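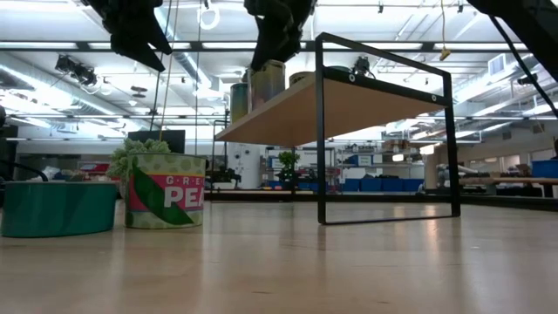 Our shared table, with the teal tub, the pea can and the stand

Cullness Help Board > Home and Workshop > Storage and tidying

Little stand and a fake plant in a pea can, how would you set up this table?

mossybench

Hi all, quick one, typing on my break so excuse spelling. We've got a long blond wood table in the big workshop at Unance and I've been asked to make the near end look a bit nicer and be a bit more usefull. Bright room, lots of overhead light, desks and monitors further back. People dump stuff on the table all day.

What I've got so far is in the photo. Wide low teal tub at the left. Then the can with the artificial succulent in it, pale green label with dots, pink band round the middle (green pea can I assume, you only get part of the words from this side). Then the black metal stand with the wood shelf board near the top.

Things I can't decide:

The stand. Bought as a Helik, second hand, no leaflet. Board is 386 mm long. I want to put the tub on top and keep the space underneath for notebooks, but no idea what it'll take weight wise. The bars are thin. It's open at the front, just a loop of bar with the bottom rail flat on the table, nothing in it. Do I fill that in or leave it?

The can. Plant is plastic and weighs nothing so the whole thing goes over if you catch it with a sleeve. Happened twice in March. Want it heavier at the bottom without pulling the plant about too much. Also is a food can going to mark the table? Top is a light wood and shows everything, it's got a bit of a shine on it and I'd be the one getting the blame.

The tub. Pens? Tape? Don't want it to turn into the place where everything goes to die.

Table is 900 deep so there's room, but folk work from both sides and I don't want a wall down the middle. Budget is tiny. Ta

36 people found this useful

tinlidandco

Did nearly the same thing on our front counter so can help with the can at least.

Take the plant out first. Most of those fake ones are on a foam plug or a bit of wire pushed into foam, so hold it low down by the stem bit and not by the leaves, the rosettes ping off and you'll be finding them for weeks. If it's glued in don't force it, skip to the bit about sticking below.

Can empty, check the rim. Run a spoon round the inside of the edge, not your finger!! If it catches, go round it with the back of the spoon and press it flat, or file it. Wash it out hot with washing up liquid, leave upside down overnight. Pea water smell is real and comes back when the room warms up.

Then weight. I put in 200 g of aquarium gravel and it was enough for a standard size can, stopped it going over at every nudge. Dry sand works too but put it in a freezer bag first, tied, otherwise one knock and it's all over the table and sand on a shiny wood top is a nightmare, scratches like mad. Don't use wet plaster unless you want it permanent. I did one with plaster and the can rusted from the inside, came through the bottom seam as a brown ring.

Foam plug back on top of the gravel, cut it so it's a tight fit, plant goes in. Let the leaves hang over the edge a bit, like you've got it now on the left, looks much better than a plant stood bolt upright.

Bottom of the can: cork circle. Cut it a few mm smaller than the base so it doesn't show. Stick with anything, I used Kurian craft glue which was what was in the drawer, went off in an hour or so. Felt pads do the same job but they pick up grit and then you're dragging grit around on the wood. The rim on the bottom of a food can is a thin hard edge and it will leave a ring of little dents if people push it about. So yes do something.

Label: if you want to keep it, one coat of clear matt varnish, water based. Test on the back by the seam. The pink on mine ran slightly. If you don't varnish it'll go tatty at the bottom edge first where hands and wet cloths get it.

Turn the can so the seam faces the wall. Or whichever side nobody sits.

shelfwise_again

Going to do the stand as the can's been covered.

Don't fill in the front. I know it looks unfinished but the gap is the best thing about it, you can see straight through to the room so it doesn't feel like a barrier, and you said people work from both sides. Fill it with a panel and you've built your wall. If notebooks slide out, stand them in a magazine holder underneath, spine towards you.

Weight. Can't tell you from a photo and wouldn't trust anyone who did. Test it yourself:

Push down on the board with a flat hand, middle first, then each end. Watch the uprights and not the board. If the uprights splay or the corners click, stop there and keep it for light stuff.

Turn it over (put a towel down, your table will thank you) and look at how the board is held. Screws up through the metal = good, snug them up by hand. Only resting on a lip = it'll tip if someone leans on one end. Little sticky pads = treat it as ornament.

Check it sits flat. Press opposite corners. Any rocking, packing under the bottom rail, a slip of thin cork or card, trim after.

Load it up gradually over a day. Books are good for this as you can weigh one on the kitchen scales and then multiply up. Leave it overnight with more on than you mean to use. If the board's still level in the morning you're fine.

I wouldn't put the tub on top personally. It's wide, you'd have it hanging over the board, and once it's full it's the heaviest thing on the table sat at the highest point. Swap it round. Plant on the stand, tub stays down on the table where you can reach in without lifting your elbow. The can's narrow so it'll sit on a board that size with room to spare, and it's away from sleeves which was your problem in the first place.

Protect the table from the bottom rail as well. Same issue as the can but longer, a square bar flat on wood, every time it gets shoved it rubs a line. Strip of self adhesive felt, cut to width, one on each rail that touches. Replace when it goes hard. And tell people to lift it.

For the notebooks, measure the clear height under the board before you buy any holders. I didn't. Mine were too tall by about the thickness of the lid and now they live in the van.

corner_of_the_bench

just use blu tack under the can. had one on my desk years. bit of a grease mark on wood but comes off with white spirit i think

tinlidandco

Please don't put white spirit on a finished top without trying it somewhere hidden first. And the grease mark doesn't always come out of pale wood, I've got one.

mossybench

Brilliant, thanks both, and thanks corner but I'll go cork.

Update for anyone who finds this later. Plant was on a foam plug, came out fine, lost one rosette and stuck it back. Gravel in. Feels completely different when you pick it up, nice and bottom heavy. Haven't varnished the label yet, want to practise on another tin.

Board on the stand is screwed at the uprights, two of them were only finger tight so I've done those up. Did the book test with almost 900 grams on overnight, not a lot I know but it's more than the plant will ever be, and it stayed level. Not going to push it further.

Tub is staying on the table. Going with tape and the tape measure only, nothing smaller than a fist, so that nothing gets lost at the bottom. Might write that on the side in chalk pen, does chalk pen come off teal plastic or does it stain? Not sure it is plastic tbh, will check.

shelfwise_again

Chalk pen wipes off most shiny things with a damp cloth if you get it the same week. Leave it months and you get a ghost. If the tub's got a matt finish try a dot underneath first. Or tie a luggage label round it below the rim, costs pennies and you can change your mind.

Did you do the felt on the rails?

mossybench

Not yet, felt's on order. Stand is sat on two beer mats till then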